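Florine Cabaret: pre-show safety checklist with comments

Main room and backstage, Monday walk-round before doors
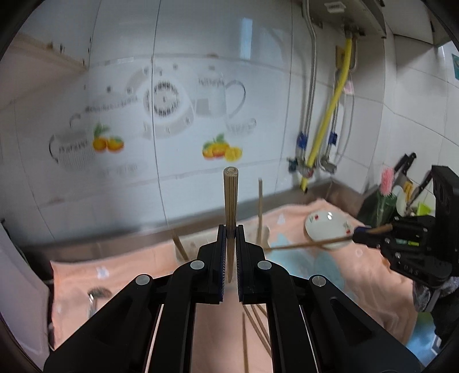 One chopstick upright, a second reaching in from the right.

Checked against the house list and the notes left by the last company, Sovano. Items marked ACTION need doing before the fire act is allowed on. Items marked OK need nothing further this week.

1. Stage floor
OK. Swept and mopped. Two boards near the front lip have been screwed down again and no longer lift. Performers in heels should still be shown where the join is. Sequins and loose beads to be swept up between acts, using the wide broom kept stage left.

2. Front steps and handrail
ACTION. Handrail on the audience side moves when leaned on. Bottom bracket has lost a screw. White tape on the step edges is worn through on the second step and needs replacing.

3. Fire act: clearances
OK with comment. The marked line keeps the front row back from the stage lip. Tables 12 and 13 had crept forward over the line and were moved back. Please do not let the bar staff pull them in again to make room for trays.

4. Fire act: fuel
ACTION. Fuel can was found in the props cupboard next to the feather fans. It must live in the metal locker in the yard, lid on, and only the measured amount comes indoors. Dipping is to be done in the yard, and excess spun off there too. A tin with a tight lid is needed for used wicks.

5. Fire act: stage hand
OK. One person in the wings with a damp towel and a fire blanket, no other duties during the number. Cotton clothing, hair tied back. Last month the same person was also running the curtain, which is not acceptable.

6. Costumes and tassels
OK with comment. Fixings on the fire tassels pulled by hand and held. Nylon wigs and net skirts are not to be worn in the fire number. The adhesive used for pasties is flammable when wet, so allow the full drying time on the bottle.

7. Extinguishers and blankets
ACTION. Stage left: in date, pin and seal in place. Bar: in date. Dressing room corridor: bracket empty. The missing extinguisher was propping open the yard door. Return it and buy a wedge.

8. Curtains and drapes
OK. Treatment certificate for the red house curtain is in the folder. The gold backdrop brought in by Stillach has no paperwork and stays down until we see some.

9. Rigging and aerial hoop
NOT TESTED. No aerial act booked this week. Hoop tied off and tagged. Eglītis Rigging to inspect before it goes back in use.

10. Lighting and cables
OK with comment. Follow spot runs hot at the rear, keep coats off it. Cable across the dressing room doorway needs a rubber cover. Lamps 401 and 418 swapped.

11. Exits
OK. Both doors open fully with one push. Exit sign over the yard door lights when the power is cut. Costume rail moved out of the corridor, where it had narrowed the way through.

12. Dressing rooms
ACTION. Three hair tongs on one extension lead. Limit is one per socket. Mirror bulbs on the left side have two cracked holders, do not use until changed. First aid box is short of burn dressings and plasters.

13. Paperwork
Fire act consent form signed and in the folder. The 2,000 damage deposit is still held and goes back after the September run if the floor is clean.

Result: show may go ahead. Fire number only when items 4 and 7 are cleared and initialled on the sheet by the stage door.

Next check: same list, 4.30 pm, before the band loads in.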